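Keeping Stomach Bugs Out of a Busy Kitchen

When the norovirus came through our house in May it took all of us down in a single weekend, one after another, and I spent most of the following week reading up on what I should have been doing at the sink. I had been so proud of my little bottle of hand gel! Gel is fine for a lot of things, but it doesn't do much against that particular bug, and plain soap and running water are what you want. Wash for as long as it takes to hum a verse of something, get between the fingers, and dry on a paper towel while anybody in the house is ill.

Dish towels deserve a word too. I used to keep the same one hanging on the oven door for days (my mother did, and her mother before her), and now I change it every morning and wash the old ones on hot. Sponges go in the trash once they start to smell, and really a bit before that.
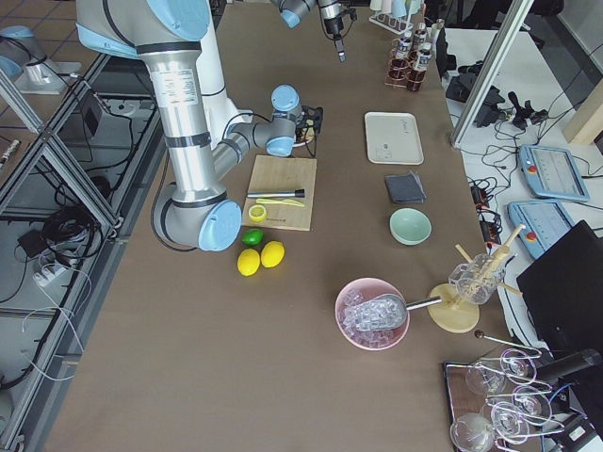 Ovadach, Thu 3 July

Cutting boards have been on my mind this week, what with all the summer fruit and cold drinks. I keep one board for raw meat and another for everything we eat without cooking, and they live at opposite ends of the counter so that a sleepy person can't mix them up. Wash lemons before you cut them, even if you only want the juice, as the knife carries whatever is on the peel straight through to the inside.

Wood boards like hot soapy water, a good rinse and a spell standing on edge to dry. Please don't leave them soaking. If yours has deep grooves that never seem to come clean, sand it down or let it go.

For the bathroom and the door handles after someone has been sick, use a bleach cleaner whose label names norovirus, open a window, and leave it wet for the full time printed on the bottle. I set the oven timer or I wander off. Never mix it with vinegar or ammonia, please.

And whoever was ill stays away from cooking for two full days after they feel better, however bored they get and however much they want to make pancakes.

Simão Frade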